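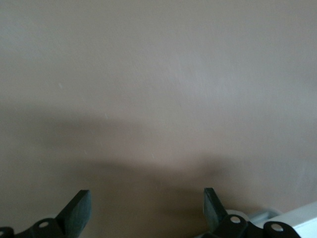
Lesezeit: 4 Minuten

Plosteck streicht seine Wand - und bleibt beim Beige

Der Streit um die Flurwand im Bürgerhaus Plosteck ist beigelegt. Seit Freitag ist sie gestrichen, und zwar in einem Ton, der auf dem Eimer »Sandweg« heißt und im Stadtteil bereits mehrere andere Namen trägt. »Milchkaffee« gehört zu den freundlicheren. Der Farbton fällt damit etwas wärmer aus als sein Vorgänger, der ebenfalls beige war, nach Auffassung der Hausleitung aber auf eine Weise, die man den Besuchern nicht länger zumuten wollte.

Ausgeführt hat die Arbeiten der Malerbetrieb Sokel, der zwei Straßen weiter sitzt und das Gebäude kennt. Die Farbe ist matt, das war eine Bedingung. Auf der alten, leicht glänzenden Fläche hatte sich nachmittags das Licht aus dem Treppenhaus gespiegelt, was bei Lesungen dazu führte, dass die rechte Hälfte des Publikums mit zusammengekniffenen Augen dasaß und von den Vortragenden regelmäßig für besonders kritisch gehalten wurde.

Die Vorgeschichte reicht bis in den September zurück. Damals legte die Hausleitung einen Fächer mit 47 Farbmustern im Foyer aus und bat um Rückmeldung. Die kam. Auf den Zetteln standen Wünsche nach Salbei, nach Altrosa, nach »irgendwas mit Blau« und in einem Fall nach einer Tür an dieser Stelle, was baulich nicht zu machen ist, denn dahinter beginnt das Nachbarhaus. Eine knappe Mehrheit der Einsender fand, man könne auch alles lassen, wie es ist. Diese Fraktion darf sich nun als moralischer Sieger fühlen, jedenfalls bei schlechtem Licht.

Den Ausschlag gab schließlich ein Vorschlag von Joni Vainio, der im Haus die Ausstellungen betreut und die Wand künftig mit Bildern behängen will. Vainio hatte zunächst für ein kräftiges Dunkelgrün geworben, sich nach zwei Sitzungen aber auf eine Farbe verlegt, gegen die niemandem mehr etwas einfiel. »Ich habe am Ende nach dem Ton gesucht, bei dem die wenigsten Leute Luft holen«, sagt er. Der Beschluss fiel nach 42 Minuten. Für die Anschaffung der neuen Kaffeemaschine hatte dasselbe Gremium im Frühjahr noch drei Abende gebraucht.

Ganz geräuschlos verlief auch der Rest nicht. Der erste Anstrich deckte schlecht, weil unter dem alten Beige eine Schicht Gelb zum Vorschein kam, mit der im Haus keiner gerechnet hatte. Ältere Stammgäste erinnern sich inzwischen wieder daran, und zwar gern: Im gelben Flur habe man sich wenigstens nicht gefühlt wie in einer Krankenkasse. Der Maler grundierte nach und strich ein zweites Mal, was den Termin um eine Woche verschob und den Seniorentanz in den kleinen Saal zwang, wo er nach übereinstimmenden Berichten enger und deutlich lustiger ausfiel.

Wer heute nah an die Wand herantritt, kann im oberen Bereich schwache, schräge Streifen im Anstrich entdecken, dazu ein paar winzige helle Punkte. Darüber gibt es bereits zwei Schulen. Die eine spricht von lebendiger Oberfläche und verweist auf Italien. Die andere hat eine E-Mail geschrieben. Die Hausleitung hält beides für vertretbar und will abwarten, bis die Bilder hängen, hinter denen sich dann erfahrungsgemäß vieles erledigt.

Auffällig ist, wie sehr sich die Farbe mit dem Licht verändert. Nach oben hin wirkt sie heller und grauer, mit einem Stich, den man mit gutem Willen Lavendel nennen kann, nach unten wird sie wärmer und dunkler. Einige Besucher haben sich deshalb erkundigt, ob hier mit zwei Farben gearbeitet wurde. Es war eine. Bestellt worden waren zwei Eimer, beide »Sandweg«, beide aus derselben Lieferung, und der Rest steht im Keller für künftige Ausbesserungen. Man rechnet mit der ersten nach dem Kinderfasching.

Bezahlt wurde das Ganze überwiegend aus dem laufenden Haushalt des Bürgerhauses. 1000 Euro steuerte die Buchhandlung Soliman bei, deren Inhaberin im Flur regelmäßig ihren Büchertisch aufbaut und sich seit Jahren darüber beklagt hatte, dass vor diesem Hintergrund jedes Cover aussehe wie ein Sachbuch über Rückenschmerzen. Ein Schild mit dem Namen der Spenderin war im Gespräch, wurde von ihr aber abgelehnt. Sie wolle, ließ sie ausrichten, mit der Farbe nicht persönlich in Verbindung gebracht werden.

Für die Beleuchtung ist noch eine Entscheidung offen. Vainio wünscht sich eine Schiene mit schwenkbaren Strahlern, von der Firma Parnel liegt dazu ein Angebot vor. Die Summe möchte das Haus nicht nennen, doch aus der Sitzung war zu hören, dass nach der Verlesung zunächst eine Pause beantragt wurde. Denkbar ist nun eine kleinere Lösung mit weniger Leuchten. Gegen sie spricht, dass große Formate damit unten im Halbdunkel lägen, für sie spricht der Kontostand.

Die erste Ausstellung am neuen Ort zeigt Linoldrucke aus den Kursen des Hauses. Sechs Arbeiten sind ausgewählt, eine siebte wird noch diskutiert, weil sie im Querformat so breit geraten ist, dass sie den übrigen den Platz nähme. Gehängt wird mit Seilen von der Decke, denn in den frischen Anstrich soll vorerst niemand einen Nagel schlagen. Ein entsprechender Zettel hängt an der Pinnwand im Foyer. Auf ihm hat jemand mit Kugelschreiber nachgefragt, wie es mit Schrauben sei.

Der Flur ist zu den üblichen Zeiten zugänglich, der Eintritt ist frei. Der Farbfächer liegt weiterhin am Empfang aus und kann dort abgeholt werden, von wem auch immer. Im kommenden Jahr steht turnusgemäß das Treppenhaus an. Anregungen zum Farbton nimmt die Hausleitung entgegen, in diesem Fall allerdings nur schriftlich und mit höchstens einem Vorschlag pro Person.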